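Why Does the Eggplant Drink the Oil? A Kitchen Chemistry Project
Pravesh Makhubela and Yanti Entili
2018-07-04

Background

Anyone who has fried eggplant knows the feeling of pouring oil into a pan and watching it leave. Our recipe books all blame the vegetable and all recommend salt. None of them say how much salt or for how long, and one of them, from the Bumska cooking series, says "until it feels right." We decided to find out when it feels right.

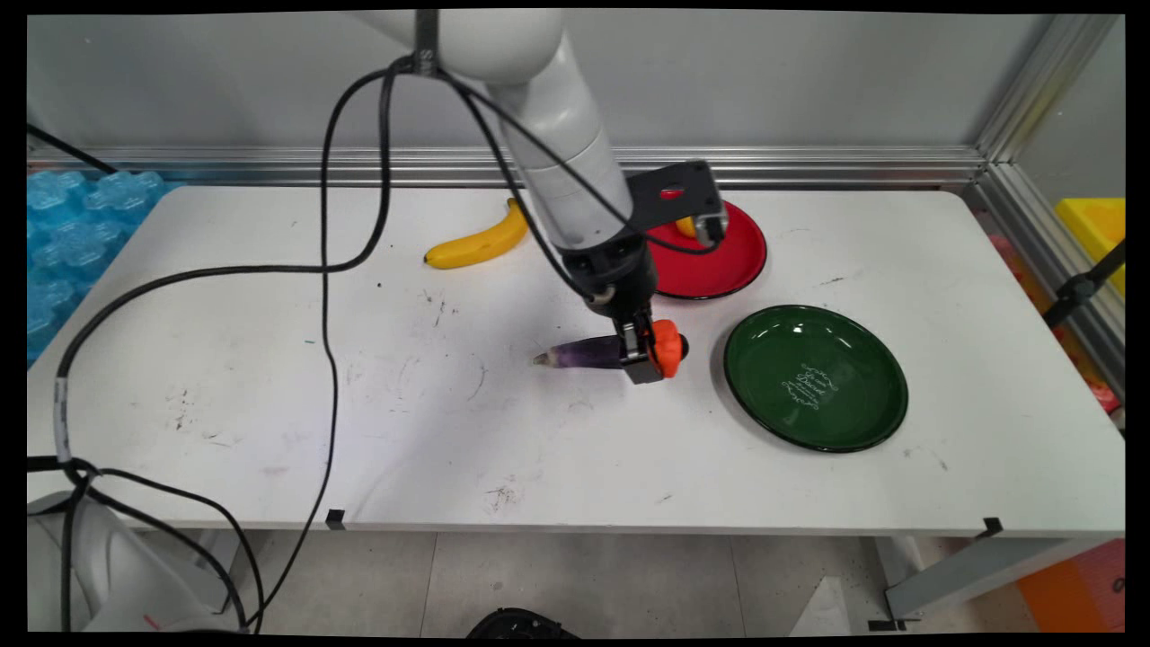
Eggplant flesh is mostly air pockets with thin walls between them, a bit like a kitchen sponge with a higher opinion of itself. Salt pulls water out of the cells, the walls go limp, and the pockets fold flat, which should leave less space for oil. The skin is another matter. It is glossy and deep purple and does not let much through, so we peeled everything and threw out the tapering end with the pale, whitish-green tip, where the slices would have come out too small to compare.

Method

We cut the flesh into disks and split them into three groups: no salt, salt for 20 minutes, and salt for 40 minutes. Salted disks were rinsed and patted dry. Each group was fried in 500 ml of sunflower oil, drained on a rack, and weighed on the Wimik scale, which has to be switched on twice.

Results

The unsalted disks took up the most oil by a wide margin. The 20-minute group did much better. The 40-minute group did only slightly better than that and tasted like the sea.

Sources of error

Yanti's paper towels and Pravesh's paper towels were different brands. We also ate part of the second group before weighing it, and had to run that group again in front of Mrs. Lumbantobing.

Further work

We would like to try microwaving the slices first. The microwave in the Pridska building has been promised to us since May.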